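Kundell on its next phone chip

Jan 8, 2018

Kundell will start shipping its new mid-range phone chip, the Ollon 153, in August, the company's head of mobile told Sasuswood this morning. It replaces the Ollon 118.

"We kept the same modem and spent the budget on the graphics side," she said. The older part struggled with long gaming sessions, and she didn't dispute that. "Reviewers were fair about it."

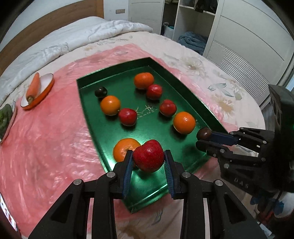

The first customer is Shiferaw, which has 2 handsets planned around the chip. She wouldn't give prices or say which colours and sizes to expect — "that's their announcement to make."

Asked about the entry-level Ollon 111, she said it will stay in the catalogue for another year. "Carriers still order it. We'll keep making it while they do."

A version for tablets is being tested, but she had no date for it.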